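Etville Community Hall
Minutes of the Refreshments Group
2019-03-26

Present: five members. Apologies were received from one member.

1. Minutes of the January meeting
Approved with one correction. The refund from Delić was for paper cups and should not have been entered under drinks.

2. Matters arising
The key to the tall cupboard has been copied and the spare is now on the hook by the fuse box. The dripping tap in the small kitchen has not been fixed. It was agreed to ask the hall office again in writing.

3. Drinks table
The group looked at how drinks are put out on open evenings. At the Iltano concert the bottles stood straight on the white tabletop and left rings, and the far end of the table could not be reached once the line formed. The proposal is to stand the bottles on black wire mesh racks, with the orange soda toward one side and the dark and green bottles farther back. The racks can be lifted off and rinsed in the sink, and the table wiped underneath.

Bits of tie and ribbon from packaging are to be picked off the mesh before the doors open.

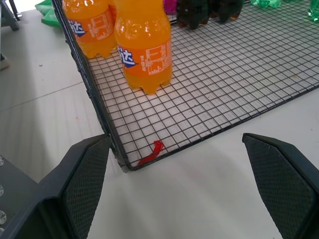 One member replied that the racks were fine for full bottles but that a nearly empty one tips easily on wire, and asked for open bottles to be kept on a tray at the serving end. Another member thought a tray would take up the space needed for cups. After some discussion it was agreed to try the tray at the next open evening and move the cups to the side table.

Agreed: buy 3 more racks from Prundeo if the price is unchanged. If it has gone up, bring the matter back to the group before ordering.

4. Stock
The supply of napkins is low. Cups are sufficient for the next two events. It was agreed to order 100 napkins and 10 rolls of paper towel. Soda left over from open evenings is to go on the bottom shelf of the tall cupboard, unopened bottles only. Opened bottles are to be emptied and put in the recycling the same night.

The coffee urn lid still does not close properly. The group decided to keep using the urn for hot water and to look at the cost of a new lid.

5. Cleaning up
The list on the kitchen door is out of date and will be replaced. Drying the racks is to be added to it, as well as wiping the table legs. Dish towels go home with whoever is last on the list and should be back before the next event.

6. Any other business
A request was received to serve ice with the drinks. No decision. The freezer is to be defrosted first.

The next meeting will be held in the small room.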